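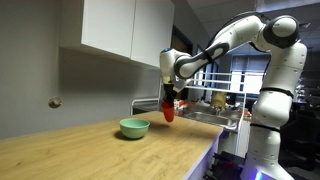 4.2　追悼式典の式辞における呼びかけの対象

2020-02-19　文：Dratasdale式典資料研究班
シェア 71　コメント 2

前節では、Dratasdaleの退役軍人追悼式典がどのような団体によって運営されてきたかを整理した。本節では、式典で読み上げられた式辞の本文を取り上げ、話し手が誰に向かって語っているかを検討する。式辞は遺族、存命の退役軍人、現役の隊員、一般の参列者といった複数の聞き手を前にして読まれる。しかし本文中で直接に呼びかけられる相手は限られており、その選び方は時期によって異なる。

資料はMaldonado文庫が所蔵する式辞原稿を用いた。同文庫の原稿には、読み上げ用の清書と、推敲の跡が残る下書きの二種類がある。両者が揃うものについては清書を底本とし、下書きは語句の異同を確認するために参照した。清書を欠くものは下書きをそのまま対象に含めた。文庫にない年の式辞は、退役軍人会の会報『Zedow』に掲載された本文で補った。会報に載った式辞には編集段階での省略があり、とくに冒頭の来賓への挨拶が落ちていることが多い。このため、挨拶部分の長さは比較の対象から外している。

本文の分析では、二人称の表現、および「皆さん」「諸氏」に相当する集合的な呼びかけをすべて抜き出し、その指示対象を前後の文脈から判定した。判定は二名が別々に行い、一致しなかった箇所は協議で決めた。協議を経ても決まらなかった箇所は「不定」とし、以下の集計には入れていない。

初期の式辞で中心となる相手は戦没者である。話し手は名簿の読み上げに続けて死者に語りかけ、遺族に対しては三人称で触れるにとどまる。存命の退役軍人への言及は少なく、あっても「ともに戦った者たち」という形で戦没者との関係から述べられる。この型の式辞は短く、感謝を表す語よりも記憶を誓う語が目立つ。

会場がBisatgateの旧集会所に移った後の式辞では、退役軍人本人への呼びかけが増える。 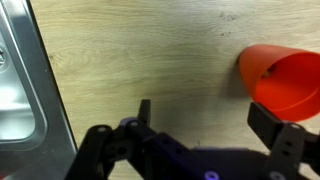
増え方は一様ではなく、最初は式辞の末尾に一文が添えられる程度であった。やがて冒頭に置かれるようになり、戦没者への語りかけよりも前に出る例も現れる。同じ時期の会報には、会員の高齢化と参列者の減少を伝える記事が繰り返し載っており、式辞の書き手がこの状況を意識していた可能性がある。ただし、書き手自身が呼びかけの順序について説明した文書は確認できていない。

感謝の語の用法にも変化がある。初期には「国への奉仕」に対する感謝が定型であったが、後の式辞では、帰還後の生活、地域の学校での講話、戦友の墓の手入れなど、戦後の行為が感謝の対象に加わる。感謝の範囲が軍務の外へ広がったことで、若い世代の参列者にも身近な話題が式辞に入る余地が生まれたと考えられる。

図2　木の調理台の上で横倒しになった赤橙色のカップと、大きく開いたロボットのグリッパー。

第二の経路については、会報の性格に注意が要る。『Zedow』は最も多い時期で4000部を超えて発行され、会員以外にも図書館や学校に送られていた。式辞は会場で聞かれるだけでなく、後日会報で読まれることを前提に書かれた可能性がある。実際、下書きには、会場では読み上げないと注記した段落がいくつかあり、その大半は欠席した会員に宛てたものである。口頭の式辞と印刷された式辞を同じ資料として扱うことの限界は、5章で改めて述べる。

なお、3月に行われる春季の墓参でも短い挨拶が読まれているが、記録が断片的であるため本節では扱わない。墓参の挨拶は司会者がその場で述べたものが多く、原稿が作られなかったとみられる。
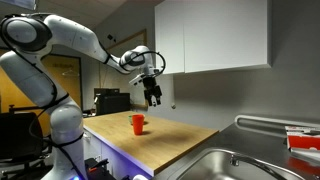 式辞の書き手が代わったことだけで、呼びかけの変化は説明できるのか。

書き手の交代は要因の一つと考えられるが、それだけでは十分に説明できない。同じ書き手が続けて担当した期間の中でも、退役軍人への呼びかけは増えている。また、書き手が交代した直後の式辞は前任者の構成をほぼそのまま引き継いでおり、変化が現れるのは数年後である。

もっとも、原稿に署名のない年があり、書き手を特定できたのは一部にとどまる。署名のない原稿については筆跡と用紙を手がかりに推定を試みたが、清書は別人が行った形跡があり、確実な判断には至らなかった。次節では、これらの原稿を除いた場合にも同じ傾向が認められるかを、感謝の語の出現位置に絞って確かめる。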